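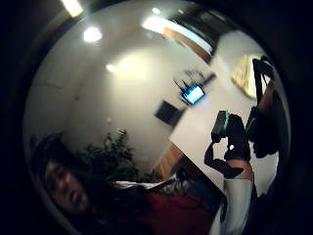

**When can people start using the refurbished meeting room at Kusport?**

It opens to the public on 30th December, and bookings are being taken now at the front desk and by phone.

## Kusport meeting room opens again with new lighting, a wall screen and a lot more green

The ground-floor meeting room at the Kusport center is ready for visitors again after a refit that began in September. Clubs, language classes, small businesses and families can all book it, and we are delighted with how it has come out.

Lighting was the biggest part of the job. The old room had one row of tubes and a switch by the door that worked on some days. The ceiling now has a mix of fixtures – round lights, a bright rectangular panel and a long fitting edged in warm brown wood – and a small spotlight throws a soft glow across the pale wall. The electrical work was done by Berkamov, who also rewired the sockets along the floor so that laptop users no longer have to fight over a single outlet.

A screen has been mounted on the wall for talks, film evenings and video calls. Visitors can connect their own laptops, and the front desk lends out adapters.

"People used to bring their own lamps, and we'd find extension cords everywhere," said Cosmin Vasiliu, who manages the center. "I walked in on the first evening with everything switched on and just stood there grinning. It's the same room, and it feels like somewhere you'd want to stay for a second cup of coffee!"

The walls have been painted a light gray-white, and there are framed pictures and a leafy plant to soften things up. The furniture was repaired and refinished by Cârstea, a family workshop two streets away, and most of the pieces will be familiar to regulars.

Anjana Khan, who planned the interior for the design studio Zedeck, said she wanted a room that could change its mood quickly.

"A choir meeting and a tax workshop need very different light," she said. "You can have it all bright, or turn most of it off and keep the glow on the wall. I also argued hard for the plants, and I'm so glad I won."

The room covers about 400 square feet and seats 16 around the tables. The minimum booking is 2 hours. Groups that had a regular slot before the refit keep it, and should confirm their times with the front desk before their first session.

**Bookings and press visits:** Kusport front desk, extension 649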